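Two Arms, One Sink: A Morning With the Technician Who Keeps the Yorath Cell Running

I'd been wanting to talk to someone from Helovitz for ages, mostly because I spend my own working life around big fenced-off palletizers and I couldn't picture how you'd look after a robot that works at a kitchen counter. Same job, I figured, with smaller screws. Their service technician laughed when I said that on the phone and told me to come and have a look.

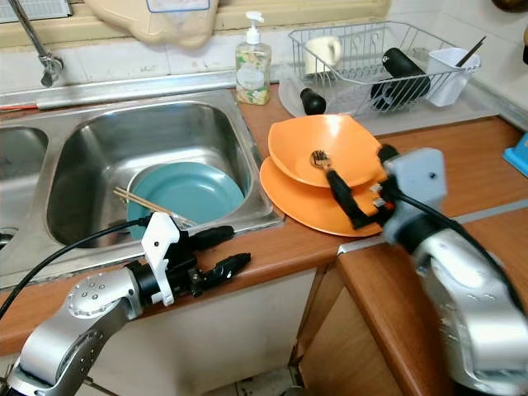
By Corinne Astley

"The screws really are small," she told me, before I had my coat off. "I've got a magnet on a stick and I use it every single day."

The Yorath cell is a pair of silver arms set up at the front of a counter with a sink in it, and the work is dishes: picking up plates, bowls and forks and moving them where they need to go. She has looked after it since last June. She does the mechanical side and the wiring, and somebody upstairs does the software (they get along fine, she says, as long as the cables stay out of it).

I asked how her day starts, and I expected to hear about a laptop. "Hands first," she said. "Power off, and I take hold of each arm and move it through every joint. You feel a dry bearing long before the log says anything. Then the brackets. Then I'll switch on."

The brackets turned out to be a favorite subject! The left gripper sits in a white 3D-printed mount, and she prints the spares herself. The first ones cracked at the corner where the bolt goes through, so she thickened that corner and started printing them lying down, and she swaps them at 100 hours whether they look tired or not. "I used to wait for the crack. Then one went halfway through a visit from the people who pay for all this, and the gripper just sort of bowed to them. So now I don't wait."

We got onto fingers after that, and I could have stayed on fingers all day. I'm used to vacuum cups, where you look at the lip and you know. Hers are black grippy fingers that have to take hold of a slick plate rim one minute and a skinny fork handle the next.

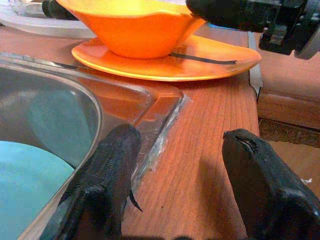
So what does wear look like on something like that? She said you go by touch. She runs a thumbnail across the surface, and if it slides where it used to catch, the finger goes in the bin. Dish soap is the enemy, because a film builds up that you can't see. She wipes them with plain warm water and a lint-free cloth, and she gets cross with anyone who reaches for the solvent. "It cleans beautifully and then the rubber goes hard. I've lost a set that way. I did it myself, so I can't even blame anyone."

Then there's lining the fingers up. She closes them on a strip of paper and tugs. If the paper slips out at one side, she backs off the mounting screws, squares it up and tries again. A full finger change with the paper test takes her 25 minutes, and she told me flat out that the first one took most of an afternoon.

I asked which object she uses to check her work, thinking there'd be a steel gauge block somewhere in a nice wooden box. "A fork," she said. "If it can hold a fork by the handle, it can hold anything on that counter."
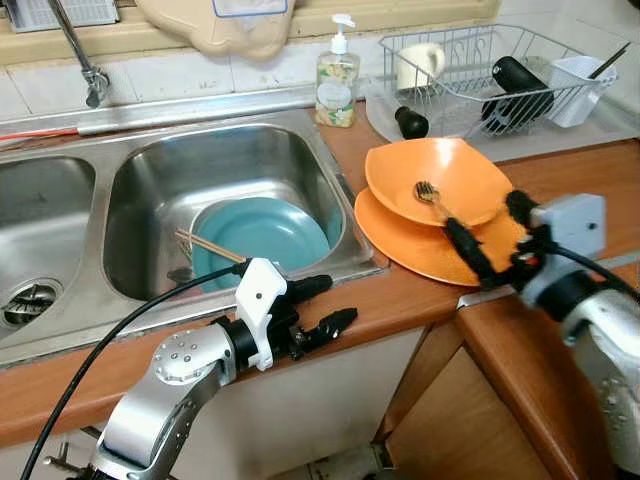 Both arms at the sink, with the right hand's fingers on the fork handle.

The fault she sees most is 404, and yes, she has heard the joke. On the Yorath controller it means a wrist has stopped answering. She used to swap the wrist module whenever it came up, which was expensive and fixed nothing. Nearly always it was the cable. The black leads run outside the arms and they need slack for the wrist to turn, but give them too much and they snag on whatever's nearby. "I got it wrong both ways. Too tight and it pulls at the connector. Too loose and it goes fishing in the sink."

Her fix is pretty low-tech. She drives the arm by hand to its farthest reach, ties the cable there with a soft wrap, then brings the arm home and watches what the loop does. If it hangs somewhere she doesn't like, she moves the wrap a little and goes again. No drawing exists for this. I asked if she'd ever write one and she made a face. 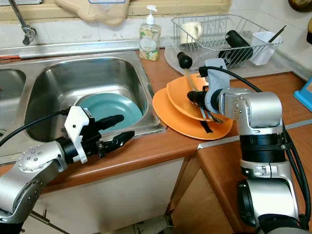

SOLLGATE, 3/24/21

I did get to ask about the part I'd been saving up, which was why anybody would put two arms that close together around one sink. On my line they'd never be allowed to share air like that. She said the spacing came from Bulach, the older cell, where the arms stood farther apart and couldn't both get to the same plate. Moving them in solved that and gave her a new headache, since each arm now has to know very exactly where the other one is.

So she recalibrates a lot. Every time a bracket comes off, she touches both grippers to the same point on the counter and compares what the two arms think the position is. Her limit is more than 40 hundredths of a millimeter off and she starts over. "And if I've leaned on the counter, I start over anyway. It's a kitchen counter. It gives."

What would she change, if she had the budget? Connectors, right away. She wants the kind that lock with a quarter turn, and she wants them somewhere she can reach without lying on the floor with a flashlight in her teeth. She'd also like a second set of fingers kept mounted and squared, ready to bolt on, so that a change doesn't eat into the run.

I told her we have exactly that at my place, on a shelf, labeled, and she asked me what the shelf brackets were made of. We spent another half hour on that, and then she had a cable to re-wrap.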